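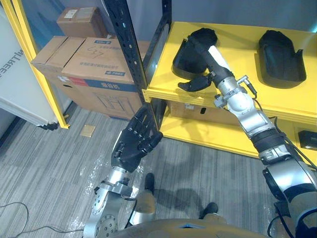

Right hand on a black tray, left hand waiting its turn.

So I finally got to spend an afternoon with the Waturano handling package, the one Zaratora has been pushing since January, and I have thoughts! It's a subscription deal: they set up the robot with you, teach it your shelves and your parts, and then you pay by the month. The starter plan covers 80 hours of work and 13 different items, which sounded stingy to me until I tried making a list of what we move all day (it was a short list).

What I liked most was how little we had to change. Same yellow shelving, same cardboard boxes, no special bins.

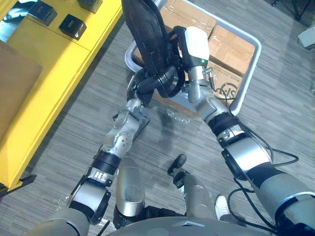

The two-handed stuff is where I'd spend my money, if it were my money. Bristis makes a cheaper one-arm kit and it's fine for small things, but anything long or floppy really wants a second hand. My gripes? Setup took 120 minutes, the manual reads like a tax form, and adding an item past your limit costs extra every single time. Grr.
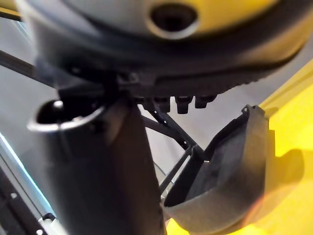 Prasertsri wrote to me after my last post that the extra item fee is the whole reason they stayed with the one-arm kit, and that they'd want to see 1000 picks in a row before paying more. Fair enough! I've asked Zaratora for a longer trial and I'm still waiting to hear back.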